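4th October

Quick one, dinner's on the stove and I want this down before I forget it.

Went over to Zitatmont after lunch to see the desk-tidying trials. Been arguing with myself for weeks about whether these things can do a chore yet. A real one, the sort you'd hand a kid for pocket money. Clear a desk. Put the mouse on the pad, folders in a pile, bottle upright. That kind of thing.

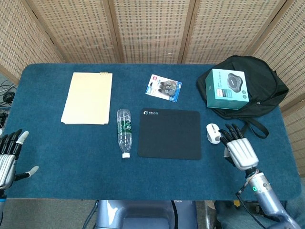 *Peleck*

Silver hands, black fingers, right one over the felt by the mouse. My notes say "mouse first, then bottle" with two question marks. The mouse is the easy one I think. Flat, solid, doesn't care how you grab it. Bottle on its side is meaner, it rolls, and the plastic gives when you squeeze.

And the backpack!! Everybody forgets cloth. A box sitting on top of a soft bag, strap hanging, what's the robot supposed to do with that? Lift the box, fine. Then the bag is a different shape every time you touch it. I'd put my money on bag last and bag worst.

Asked how many runs they want. 2,000 before anyone at Andreadis will even look at the numbers. They're at 33. So, a while.

Rernitura is where they want to end up, shop floor, restocking the little hanging packets. Same problem as the blister card on the table really. Thin, slippery, lies flat, no edge to get a fingertip under. I do it with a nail without thinking. Tried it at home tonight with oven mitts on and could not get a packet off the counter. Took about 2 minutes and some swearing.

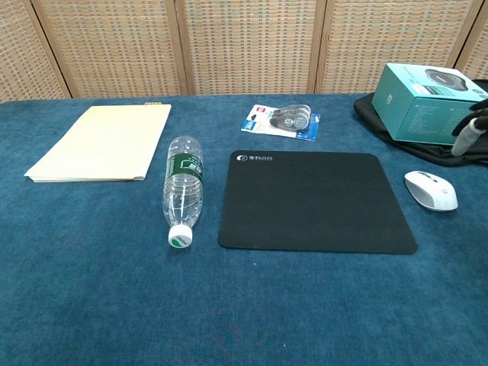
*Mouse still off the pad, bottle still lying down.*

Where I come down tonight: not yet for the house. Maybe for a shop, one shelf, same packets all day long. My kitchen drawer would finish it off in a minute.

Would I pay for one that only cleared the desk? Thought about it teh whole way home. 100 a month, yes, probaly. More than that I'll do it myself.

Need to ask next time what happens if the folders slide apart. Forgot. Also forgot my umbrella there. Rice is burning, going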